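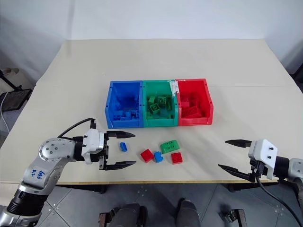 Two-arm bench stations: buying and budget FAQ

Drornitz equipment planning page. Updated October 29, 2020

Read this before you send in a request form. Most of what lands in our inbox is answered below. Sorting bench used as the reference setup throughout (bricks by color, bins at the back, two arms).

What counts as a "station"?

Two arms, two grippers, the mount, the controller, the table, cables, and whatever the arms work on. All one line on the form. Please don't send the arms in as one request and the table as another, we have to glue them back together and it slows everybody down.

Do I need two arms?

Depends on the task. Picking loose parts off a table and dropping them in the right bin, one arm can do it, slower and with more reaching across. Handing over, holding a part while the other side turns it, opening a bag: two. If you're not sure, ask for a quote on both and attach both. Bultar and Arriaga will each quote a single-arm version with a mount that takes the second arm later. Get that in writing, the mount is the part people forget.

Which suppliers can we use?

Bultar for arms and controllers. Arriaga for arms, grippers and mounts. Stiria for tables, floor fixings and cable hardware only, they don't do arms. Anybody else needs a supplier setup first, so start in plenty of time.

What does the sorting task need besides the robot?

Very little.
Toy building bricks in red, green and blue. Mix of shapes, include some slopes and some flat plates, not just 2x2s.
A three-compartment organizer, one color per bin, open at the front with a low lip.
A plain table with room in front of the bins for loose pieces.
White tape.
A box to keep spare bricks in.
Buy all of this from general supplies. Do not put it through the capital budget. We had a form last round with toy bricks down as a depreciating asset.

Why open-front bins and not boxes?

Easier to reach into, and you can see the pile from the front. Deep boxes make for more wrist travel. Some teams like them deep for exactly that reason, fine, say so on the form.

How much should I set aside for small stuff?

3,000 per station for the first year. Covers finger pads, cables, fasteners, tape, replacement bricks, bins. Not spare grippers, those are a separate line. If you come in under, it goes back in the pot, you can't roll it over to next year.

Is the computer in that?

No. Computer and screen are IT money. Put the IT request number on our form or we'll send it back.

What gripper should I ask for?

Parallel, two finger, unless you've got a reason. They handle bricks, small boxes, tool handles. Check three things on the quote:
Opening width. Measure your biggest part at its widest and add some.
Finger length. Short fingers hit the bin wall before they reach the bottom.
Are the fingers replaceable without swapping the whole gripper. If the answer is vague, ask again.

Do I need spare grippers?

One spare per station. Both sides should take the same model, so one spare covers left or right. Mixed models means 2 spares and twice the paperwork.

How long is delivery?

Almost 7 weeks on the last arm order from Arriaga. Bultar was quicker on arms, slower on controllers, so it came out about even. Tables from Stiria usually show up first. Have somewhere to put them.

When's the cutoff?

Forms in by the end of January for the next budget year. Late ones wait for the year after. We don't hold a reserve for stations.

Used arms, yes or no?

Yes if:
the joints have been checked and there's a report
the controller is still supported
the seller gives you the hours
No otherwise. Scuffs and marker writing on the casing don't matter, don't knock money off for that or pay extra for a clean one. Worn cables do matter, price in a new set.

What table?

Flat, light color, no pattern. Strong colors under the parts make trouble when you're sorting by color. Needs enough width that both arms can sit open over it without meeting in the middle. Doesn't have to be new. A few smudges are OK. Wobble isn't.

Measure the depth with the organizer already on it. People measure the bare table, then the bins go on and there's no room left for the loose parts.

Anything on the room?

Check before you order:
Floor. If it's panel flooring, ask facilities what load each panel takes and if you can fix into it.
Power. Separate circuit for the controller if you can get one.
Wall behind. Plain is best.
Light. Even, no hard shadows across the bins.
Cables. Allow slack at the wrist and a route down to the floor. Budget for clips, theyre cheap.
Facilities charges for floor work are yours and not ours. Get the number early.

Can two teams share a station?

Yes, and we like it. One team owns the budget line, the other gets named as user. Agree up front who pays for broken fingers. Bins and bricks stay with the station so that the setup is the same whoever is on it.

What about training?

Supplier training is included with a new arm from Bultar, 2 people per order. Extra seats cost. Arriaga prices it separate, ask for it on the same quote or it won't get aproved as part of the station.

Service contract?

Skip it in the first year if the warranty covers arms and grippers both. Check that, some only cover the arm. From the second year on it's a running cost and goes in your own team budget.

My quote went up after approval. Now what?

Send us the new one with the old one attached. Small difference, we just amend. Big one goes round again. Don't sign first and tell us after.

Where's the form?

Equipment planning, station request, long version. The short version is for single items only. Attach quotes as separate files and name the room you've got in mind, even if it's not confirmed yet.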